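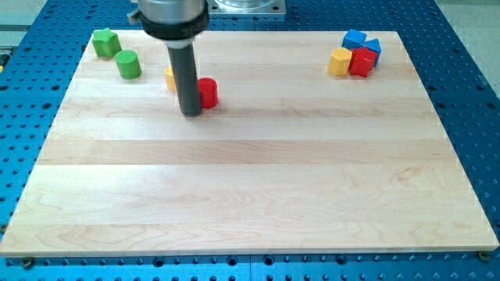

Gikach
Tabletop pushing planner and controller, version 2
From Stoltora

Overview | What's in the package | Requirements | Tuning | Changes | Questions

Gikach moves things across a table without picking them up. You give it a robot arm, one straight rod on the flange and a goal ("red next to blue", "everything over to the left side", "this one there, please"), and it works out the pushes, runs them, checks what the objects did and plans again. We've been living with it in our own lab for two years and we still stop what we're doing to watch it nudge a star into place. Stars are hard!

Pushing sounds like the poor cousin of grasping until you try writing software for it. Once a gripper has closed on a block, the block mostly goes where the gripper goes. A pushed block slides, turns, catches a neighbor, rolls off the contact point and ends up facing the wrong way. Everything in Gikach is built around that, and around doing it quickly enough that a mistake gets fixed while it's still small.

What's in the package

Planner. Takes the current poses of all the objects plus a goal, and returns a short sequence of contact points and straight or curved strokes. It looks ahead three pushes by default. You can go up to six, but past four you'll wait noticeably longer and the extra pushes rarely survive contact with the real table. It knows that a block in a tight group can't be reached from every side, and it will peel an outer block away first if that opens up a better angle.

Contact controller. Runs at 1,000 Hz on the arm side and keeps the rod tip at a steady height above the board for the whole stroke. It also does the soft approach: the tip comes down beside the object, closes the last few millimeters slowly and only then speeds up. If your arm reports joint torques we use them to find the moment of contact. If it doesn't, the controller works from position error, with slightly lazier timing.

Tracker. One fixed camera is enough. The tracker fits known shapes (prisms, cylinders, cubes, and anything you can extrude from a flat outline) and carries each pose through the moments when the rod or a taller neighbor is in the way. Kelechi Okonkwo rewrote the occlusion handling for this version and the difference is huge. A block that is nearly all hidden behind the rod keeps its identity, and two blocks of the same color pressed into the same cluster don't swap names halfway through a push any more.

Goal language. A small text format for saying what you want. It covers absolute positions, relations between objects, groupings, lines and keep-out areas. Goals can be changed while the robot is moving, and the planner picks up the new one at the end of the current stroke. Adaeze Bashir designed it so that a goal file reads like a note to a coworker:

group yellow, red near top-right
keep star upright-edge north within 20 deg
avoid front-half

Replay viewer. Every run is logged, and the viewer lets you scrub through it with the planned and actual object paths drawn on top of each other. You'll use this more than you expect. Most of our own bugs were found by somebody dragging the slider back and forth and saying "hang on, why did it go around?"

Simulator bridge. The same planner and controller binaries talk to a simple two-dimensional physics model that ships with the package. It's no replacement for a real board but it's very good for checking goal files before lunch and for running a few hundred starts overnight.

How a run goes

Start the tracker first and wait for all the objects to show a solid outline. A dashed outline means the fit is still drifting. Then load the goal file and press Plan once without executing. The viewer draws the first few strokes as arrows, and it's worth a look, especially with a new board or new shapes.

Press Run. The arm lifts the rod to travel height, moves over, comes down at the first contact point and pushes. After each stroke it lifts again by 20 mm if it has to cross over anything; otherwise it stays low and slides around, which saves a lot of time on a crowded board. Poses are refreshed, the remaining plan is scored against what the objects did, and if the score drops below the threshold the planner starts over from the new layout. With default settings you'll see a replan every second or third stroke. That's healthy.

Gikach stops when the goal is met within tolerance, when it has tried the same subgoal five times, or when an object gets too near the edge of the workspace. In the last case it tries to bring the object back first. The rescue strokes are a favorite of mine: the rod tucks in on the outside and walks the piece home in little arcs.

Board and table

A flat wooden board works beautifully. We like wood because it has enough friction for objects to stop when the rod stops, and it's easy to sand and refinish when it gets shiny. Fix it down so it can't shift. A board that creeps a millimeter per push will ruin your calibration by the end of an afternoon, and the tracker will blame the blocks.

Glass and polished metal are supported but need the low-friction profile, and strokes will be shorter. Cloth isn't supported. (We tried felt. Things tipped over.)

Objects should be no taller than about twice their narrowest footprint. Taller ones can be pushed if you set the tip height low and the speed down, and the planner has a tipping check that you can make as nervous as you want.

The rod

Any rigid, straight, round rod will do, mounted so that it points straight down from the flange. Enter its length and diameter in tool.conf and run the touch-off routine, which taps the board at four places and fits a plane. The routine takes under two minutes. Repeat it whenever the rod has been removed, even if you put back the very same one.

Blunt tips are better than rounded ones for low objects, since the contact stays on the side of the rod where the model expects it.

Requirements

Arm: six or seven axes with a streaming position or velocity interface. Drivers are included for the arms on our supported list, and the driver template is short if yours is missing.
Computer: Linux, four cores, 8 GB of memory. The planner will use more cores if it finds them.
Real-time kernel: recommended for the contact controller, required above 500 Hz.
Camera: one color camera, fixed, with the whole board in view. Depth is optional and used only for checking heights.
Calibration: the Rirkberg calibration sheet (printable, in the docs folder) or your own transform file.

Tuning

Out of the box Gikach is a little careful. Three settings make the most difference.

stroke_speed is the obvious one. Raise it in small steps and watch how far objects coast after the rod stops.

standoff sets how far from the object the rod comes down. Smaller is quicker, and lets you get into gaps between neighbors, but any camera error turns into a rod landing on top of a block. The controller will feel that and back off, though you'll lose the stroke.

replan_threshold decides how much surprise the planner puts up with. For round objects, go lower. Cylinders slip off to the side if the contact is even slightly off center, and catching it early makes all the difference.

Changes in this version

New occlusion handling in the tracker, as above.
Curved strokes. Osaze Okoro's arc planner went in during March and took our 148 test layouts down to noticeably fewer pushes each.
Goal files can include other goal files.
Star-shaped and other concave outlines now have proper contact models. The rod can seat itself in a notch and steer from there, and it's lovely to watch.
The log format has changed. Use the convert tool for old runs.
Fixed: viewer crash on logs longer than 1,025 strokes.
Fixed: touch-off routine ignoring the tool diameter on left-handed base frames. Thanks to Titilayo Okoro for tracking that one down.

Questions we get a lot

Can it use two rods?
No. There's an experimental branch called Dauda that pinches objects between two arms, and Bello Olatunji will happily talk to you about it, but it isn't part of this release.

Does it need to know the objects in advance?
The tracker needs outlines. Drawing one in the shape editor takes a minute or so, and the standard set of prisms is already there.

Can I plug in my own planner, or a learned policy?
Please do! The controller accepts strokes over a plain socket and doesn't care who sent them. Speed and workspace limits are enforced on the controller side, so a policy having a bad day still can't drive the rod into the table. Python and C++ clients are in the examples folder.

Why does it sometimes push an object away from the goal?
Usually to make room for a turn. Open the run in the viewer and switch on "show subgoals".

Downloads, docs and the driver list are linked in the side menu. Page updated Friday, April 26, 2019.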